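Week 1 notes: Can they do chores yet?
Intro to Automation for Non-Engineers
Instructor: Thaís Medeiros
Tuesday, January 7, 2025

These are my talking notes cleaned up a little, so forgive the rambling. If you missed class, read them before the reading, and if you were there, skip to the homework at the bottom.

We started with the question I get at every family dinner: when is a robot going to do my dishes? My short answer is "some of them, slowly, if you hold the kitchen still." The long answer takes up most of this course.

First, the dishwasher argument. Somebody in the second row said we already have a robot that does dishes and it's called a dishwasher, and yes! Great point, and I was hoping it would come up. A dishwasher is wonderful at its job and it doesn't need to know what a fork is. You do the knowing. You scrape, you sort, you work out how the awkward pan goes in, and then the machine sprays water for an hour. Most home automation works like that. We gave the machine the boring middle and kept the two fiddly ends for ourselves.

The fiddly ends are what I mean by "chores" in this class. Picking up, putting away, telling this from that, dealing with whatever is lying around in whatever direction it landed.

Shop floors are the other half of the story. I spent a couple of years at Forkivgate, where we had a packing line that did 900 cartons an hour, and people would come through on tours and say, well, there you go, solved. Then I'd show them the table at the far end where returns came in. Mixed items, crushed boxes, stuff in bags. That table had people at it, and it still does. On the line, every carton arrived facing the same way at the same spot. At the returns table nothing did.

So let's take a small job. Pill bottles on a table, bins to sort into. A kid could do it while watching TV. 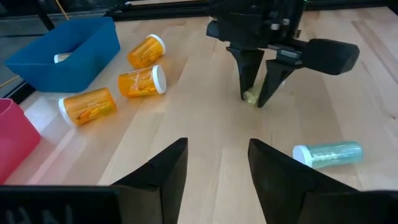
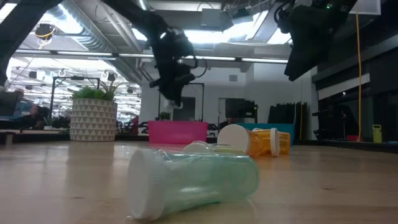

Fig. 1 and Fig. 2. Same table, two views: pill bottles on their sides, bins, black robot arms.

Okay, what's hard about it? We made a list on the board and I think we got most of it.

See-through plastic. Cameras like things with a solid surface. Amber and green bottles let light through, they shine, and the table shines back at them. In Fig. 2 there's a green bottle with another one mostly hidden behind it, and I'd like you to think about how a program decides that's two bottles.

Round things on their sides. They roll. Nudge one with a fingertip and your plan is out of date.

Direction. Look at which way the caps point in Fig. 1. If you only have to drop the bottle in a bin, maybe you don't care. If you have to stand it up on a shelf with the label out, you care a lot.

Two arms, one table. You never think about your left hand bumping your right. Somebody has to think about it for these.

Squeeze. Too soft and you drop it, too hard and it shoots out like a watermelon seed. (Someone asked whether they can feel how hard they're gripping. Depends on the gripper! Week 4.)

Then we did the numbers part, which I know some of you were dreading. Say a machine gets a single pickup right 80 times out of a hundred. Sounds decent, right? Now say the chore takes 8 pickups in a row and you want all of them clean. Multiply it out and you're down to roughly one run in six. Please do this on your own calculator, it's more upsetting when you do it yourself. Of course a machine that notices a miss can try again, and that changes the picture a lot. Noticing the miss is its own hard problem and we'll get to it in November's guest lecture recording, the Desmet one, posted on the course page.

So, can they do chores yet? Where I come down today: in one room, with known objects and somebody nearby, I'm pretty hopeful. In your actual kitchen with your actual junk drawer, I'd wait. A few of you disagreed with me and I loved it, please keep doing that.

Homework for next time
Read the Draton chapter, first half only. The Povora case is optional but it's short and kind of funny.
Pick one chore you do at home and write down every single grab, look, and decision in it. 700 words max. Folding a fitted sheet is off limits, I've read too many of those.
Bring one object from your house that you think would be mean to a robot. Nothing breakable, please.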